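Keep the Blurred Ones

Last updated: 2020-04-16
14 comments | 81 shares

Most groups that train robots from wrist camera video throw away the bad pictures before they start. A script scores each one for sharpness and drops anything under a set line. I think this is a mistake, and a result from our own bench at Prirndale is the reason I think so.

The task was plain. A two-finger arm had to find the open neck of a plastic container and line up with it, with other household packaging close by. Gwion Harries collected 269 runs over the winter. Aileen Umali then trained the same policy twice. The first version saw only the pictures that passed the sharpness filter. The second saw everything, including those where the camera was moving, too close to focus, or turned on its side because the wrist was.

On held-out runs the filtered policy finished 6 fewer attempts out of every hundred. That is a small gap and I would not build a career on it. What interested me more was where the filtered policy failed. Nearly all of the difference came in the last stretch before contact, when the camera is close and the picture is poor. The filter had removed most of that stretch from training. We had taught the arm to reach and left it to guess at the finish.

Huw Lloyd, who wrote the filter, disagrees with me, and his case deserves a fair hearing. He says blurred pictures carry less information per image, and that a fixed training budget is better spent on clear ones. He also says that the right fix is a better lens and more light. On the first point he may be right for tasks that end far from the object. Ours doesn't. On the second, I have asked for the lens. Until it comes, the arm has to work with the camera it has, and so will most arms that leave a lab.

There is a habit behind the filter that I would like to see less of. We judge training pictures by whether a person would find them useful. A person wants to read the label. The arm has no need to read anything in order to find a round opening, and a soft edge in the right place is often enough. Glenys Pugh tested this by scoring the same set by hand, and her idea of a "useless" picture matched the sharpness filter closely. It did not match what helped the policy.

I would change two things in common practice. Groups should report how many pictures they dropped and from which part of the motion. And they should run the unfiltered version at least once, even if they expect it to lose. It cost us 4 days of machine time, and we learned more from it than from the run we had planned.

None of this means every picture is worth keeping. Black ones and corrupted ones should go. We are repeating the test in July with the Flotora set, which has different packaging and a second arm. If the gap closes there I will say so.

Yakubu Jibrin

Contact | Copyright Etska | Back to top
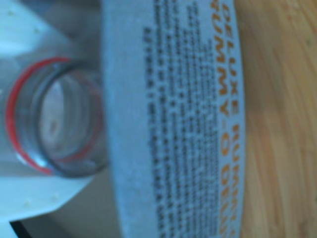 Close view of a clear jar neck with a red ring, beside a white container with blurred print.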